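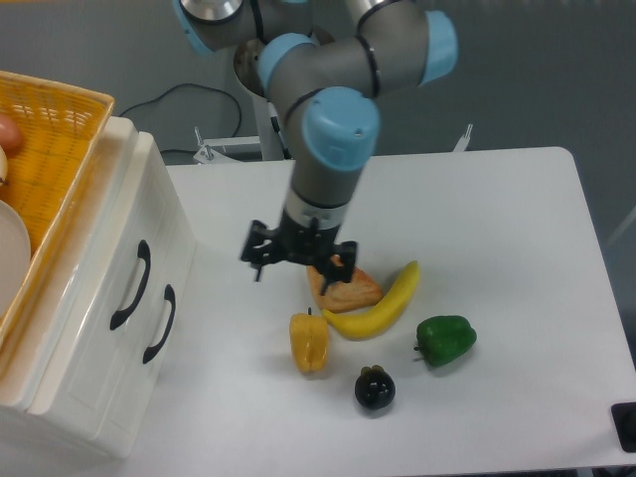
Bread, a banana and two peppers on the white table.

The last of the shopping was on the table when my aunt called from Gresmont to say the house was sold. She said it the way she says everything, quickly, between two other things. The new people wanted the keys on 6 October 2026. Then she asked me what I was eating.

I told her, bread. It was true, more or less. There was one piece, three-cornered, with a brown crust, and I was looking at it while we talked.

"Only bread?"

"Also a banana," I said. "And peppers."

"Peppers are not supper," said my aunt, and I heard her put a pan in the sink.

In that house we never ate at a clean table. My grandmother kept everything on it — the radio, the bills, the jars waiting for July. If you wanted a place for your plate, you pushed something with your elbow, and someone on the other side had to push also. I was eleven before I understood that other families put things away.

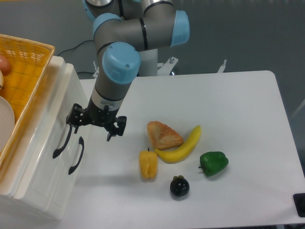

I asked my aunt what would happen with the table. She was quiet for a while. She said that the man from Borkowska had offered 80 for it, and that he had knocked on the wood like a doctor. She had told him 83, only to see his face.

"And?"

"He paid. Now I am sorry I did not say more."

We both laughed, and then we did not know how to stop well, so she told me about the weather. I moved the banana closer to the bread while she spoke. I wanted to save her some of it, which was foolish, because she was 254 kilometers away.

"Eat something warm," she said at last, and hung up before I could answer.
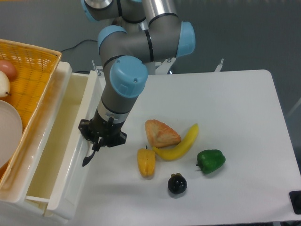

The green pepper on its side, and the basket with the pear.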